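Open day at Horklow, two-arm tea pouring demo
Manipulation and Control > Visits and demos

skedport_ekua
Posts: 306

Went to the Horklow open day in September with two people from work. Most of the floor was palletizing, which I have seen enough of. The part worth writing up was the two-arm cell, where they had a tea pouring task running.

Setup as explained to us: two arms on one table, parallel grippers, learned policy, no force sensing at the wrist. The policy was trained on 237 teleoperated demonstrations. Cycle is approach, grasp the pot, tilt over the cup, hold, return. They quoted 20 seconds for a cycle and I had no reason to doubt it.
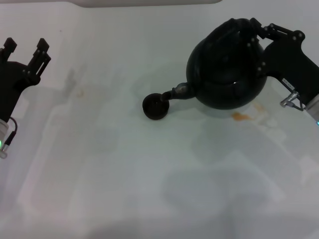 Horklow Applied Robotics, Bimanual Manipulation Group

The pot is held by the body, from above and the side, with the spout tip right at the rim of the cup. I asked about clearance and was told the policy has no explicit value for it. It goes wherever the demonstrations went.

Darko
Posts: 67

Spout at the rim is too close. Any error in cup position and you are pouring on the table. There is an orange-brown patch under the pot already. I would want the tip further inside the rim.

Also, gripping a nearly spherical body with parallel fingers gives you very little contact area. What stops it rotating in the grasp when the liquid shifts?

skedport_ekua

Friction, as far as I could tell. I asked the same thing and the answer was that they grip hard and tilt slowly.

clavitz

Disagree with Darko on the rim. Small cup, shallow. Move the tip further in and you lose margin on the far side. Centering the stream matters more than centering the spout, and the stream moves with tilt angle and fill level.

My objection is the second arm. The left gripper is open and holding nothing. If one arm does the whole pour, it's a single-arm demo on a two-arm bench.

Afia Quansah

I was on the afternoon tour. The left arm is used in a later version where it steadies the cup. They didn't run that one for us. The engineer said the policy had trouble when both grippers were close together.

Darko

Then that is the version I would want to see. Did they give a success rate for either?

Afia Quansah

Not to our group. I asked what counted as a success and got "most of the tea in the cup," so I didn't press for the number.

skedport_ekua

Same with ours. I've emailed them for the evaluation protocol and will post it if they send it.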